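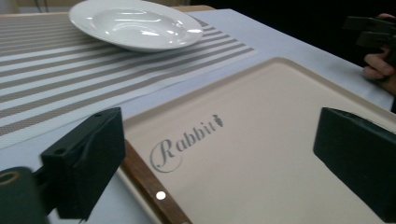

トレイは縁を真横から挟むより、長辺側から指を1本だけ下に入れて起こしたほうが安定する、という投稿が前回の掲載分に付いた。条件を揃えて試した結果、縁の立ち上がりが低いトレイではその通りだった。縁が高いものでは差が出ない。以下、手持ちグリッパーで食卓まわりの器を扱うときの要領を、機種比較の結果と合わせて書いておく。

# 手持ちグリッパーで食器とトレイを扱う:指・パッド・カメラの比較メモ

最終更新:7月24日(水)

## 比較した構成

- **Skotine**:平行開閉、ブロック形の指。指先は交換式。
- **Dradell**:平行開閉、指が薄く、先端にわずかなテーパー。
- **Brutano**:指の根元に遊びがあり、物の面に沿って少し首を振る。

カメラは手首側に固定した。記録とトリガー入力の管理にはWanのコントローラを使い、機種を替えても設定は共通にしている。両手作業では左右に同じ機種を持つ。左右で違う機種を混ぜると握力の感覚がずれ、比較にならない。

## トレイ

縁のある樹脂トレイは、角を避けて直線部分をつかむ。角の丸みに指が当たると、閉じる途中でトレイが逃げる。

1. 指を開き、片方をトレイの外、もう片方を縁の内側に置く。
2. 指先を天板から少し浮かせる。布を敷いている場合は必ず浮かせる。
3. 縁に軽く触れるまで閉じ、いったん止める。
4. 手前に少し引いて、滑らないことを確認してから持ち上げる。

指先が縁に掛かる深さは12 mmを基準にした。これより浅いとSkotineでは持ち上げの途中で回転が出る。Dradellは薄い分だけ奥に入るが、面圧が高く、つや消し仕上げの表面に跡が残ることがある。印刷面にはパッドを当てない。ロゴや文字の入ったトレイは縁だけで扱う。

持ち手の部分に金具が付いているものは、金具を避ける。金属の頭にパッドが乗ると接触面積が減り、Brutanoの首振りも逆方向に働く。

大きいトレイを片手で水平に保つのは、どの機種でも無理があった。両手で対辺を持つ。両側を同時に閉じる必要はなく、片側を固定してからもう片側を掛ける順で問題ない。

## 敷物

テーブルクロスやランチョンマットは、比較のときに条件から外しがちだが、結果への影響は大きい。

- 布の上では、指先が布を一緒に噛む。閉じる前に指先を上げる。
- 織り目の粗いマットは滑りにくく、器を置く場所としては扱いやすい。
- 縞模様のマットは、画像上で器の位置を読むときの目安になる。ただし縞の向きを毎回変えると比較しにくいので、テーブルの辺に揃える。
- 紙や板を敷く場合は端をテープで留める。留めないと、指が擦れたときに下敷きごとずれる。

クロスのしわは、開始前に手で伸ばしておく。しわを残したまま始めた記録は、後で指の性能差と区別できなかった。

## 広い縁のある器
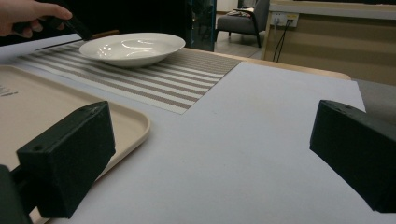 縁の広いスープ皿は真上から挟まず、縁の一か所を斜めからつまむべきではないか、との質問が別の読者から届いている。答えは指の厚みによる。Dradellなら縁の下に指が入るので、斜めからつまむのが最も確実だった。Skotineのブロック形の指では下側の隙間が足りず、先に器を少し傾ける動作が要る。その場合はもう一方の手の指先で反対側の縁を軽く押し下げ、浮いた側に指を入れる。

手順としては次の通り。

1. 器の中心ではなく、縁の外周に対して指を直角に向ける。
2. 下側の指を先に入れる。
3. 上側の指を、縁の平らな部分に面で当てる。
4. 閉じたら真上に上げず、手首を少し起こして器の底を離す。
5. 置くときは底の手前側から接地させ、指を開いてから抜く。

釉薬のかかった面は滑る。素の樹脂パッドのままでは、縁をつまんだ器が自重で下を向く。シリコーンのシートを貼ると改善するが、貼った直後は表面の粉を拭き取ること。厚いシートは指の隙間を狭め、Skotineでは縁の下にますます入らなくなる。薄手で足りる。

空の器で慣れるまで、中身を入れた試験はしない。落下対策として、作業範囲の床にもマットを敷いておく。

## 指とパッドの比較

| 項目 | Skotine | Dradell | Brutano |
|---|---|---|---|
| トレイの縁 | 安定 | 跡に注意 | 安定 |
| スープ皿の縁 | 要傾け | 最も確実 | 可 |
| 布の噛み込み | 少ない | 多い | 中程度 |
| パッド交換 | ねじ2本 | 差し込み | 接着 |
| 長時間の保持 | 良 | 手首が疲れる | 良 |

Brutanoは突出した項目がない代わりに、苦手な器も少ない。食卓全体を一機種で通すならBrutano、トレイ中心ならSkotineを選ぶ。Dradellは皿の縁専用と割り切れば使える。パッドの接着交換は乾燥待ちが入るため、作業日の前日に済ませておく。

## カメラと照明

手首側のカメラは、両方の指先が画面の下側に入る角度にする。指先が見えないと、閉じ始めの位置ずれを後から確認できない。逆に指が画面の大半を占めると、器の縁が隠れる。指を全開にした状態と全閉にした状態の両方で画角を確かめる。

光沢のある白い器は、天井灯の反射で縁の輪郭が飛ぶ。対策は次の順で試す。

- 照明の真下からテーブルをずらす。
- 露出を手動で下げ、白い器を基準に固定する。
- 拡散板を入れる。

天板での照度を2000ルクスに揃えたときは、自動露出より固定露出のほうが機種間の比較がしやすかった。照度計がない場合も、カーテンを閉めて室内灯だけにすれば条件は近くなる。白い下敷きの上に白い器を直接置くと境界が読みにくいので、間に色の付いたマットを挟む。

## コントローラの設定

Wanの設定で触ったのは次の項目のみ。

- 記録レート:30 fps
- トリガーの遊び:初期値のまま
- 左右の時刻合わせ:開始時に毎回実行

時刻合わせを省くと、両手でトレイを渡す動作の前後関係が崩れる。4月の記録はこれを省いたため、本稿の比較から除いた。ファイル名には機種、パッドの種類、敷物の種類を入れる。日付だけのファイル名は後で使えない。

## 手入れ

食器に触れるパッドは、作業後に中性洗剤を含ませた布で拭き、水拭きして陰干しする。指を本体に付けたまま水に浸けない。アルコールはDradellの差し込み部を白化させたので使用をやめた。

ねじ止めの指は、使い始める前に緩みを見る。緩んだまま陶器を挟むと、左右の指の高さが揃わず、縁に点で当たる。試験に使った器は縁を指の腹でなぞって欠けを調べ、欠けがあれば食卓には戻さない。

未確認の項目は、濡れた器、漆器、取っ手付きのカップ。カップは指の向きの決め方が別になるため、本稿の表には加えていない。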